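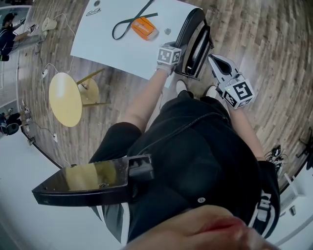 Morag Aitken would like it noted that she asked for the Nandomgate pair on trial, not for a religion, and that a kit of two hand-held grippers ought to be checked like any other pair of tools. So it has been.

Nukar hand-held gripper kit, supplied by Lorach
Trial inspection, November
Checked by: Paora Kerslake

1. Fingers close fully and open again
Pass, both hands. The trigger is stiff for the first 30 squeezes, after which either it loosens or you do.

2. Marker cubes fixed and clean
Pass. No play in the mounts. Do not wipe the printed faces with the blue spray. The leaflet says this on page 2 and again on page 3, so somebody has.

3. Screws
Pass with comment. One on the left unit took a quarter turn. The supplied key fits everything except that one.

4. Grip surfaces
Pass. Smooth things slide a bit. Paper is hopeless.

5. Weight and strain
Comment. 600 grams each, says the brochure. Our kitchen scales say 700. My wrists sided with the scales by half past ten. Limit turns to 30 minutes.

6. Floor and leads
Fail, and our fault entirely. Tape down every lead before anyone walks about with both hands full.

7. Clothing and gloves
Pass. Sleeves clear of the forearms, glove on, hoodie zipped type.

8. Recording and log
Pass. Counter stood at 2,561 when the kit arrived, so "new" on the delivery note wants a word with Lorach.

9. Carry case
Fail. Foam cut for two left hands.

Result: usable, subject to items 6 and 9. Tomás Cordeiro to ring Lorach about the case and the counter. Áine Ní Mhurchú has the tape.

Recheck after the leads are done. Bring your own key.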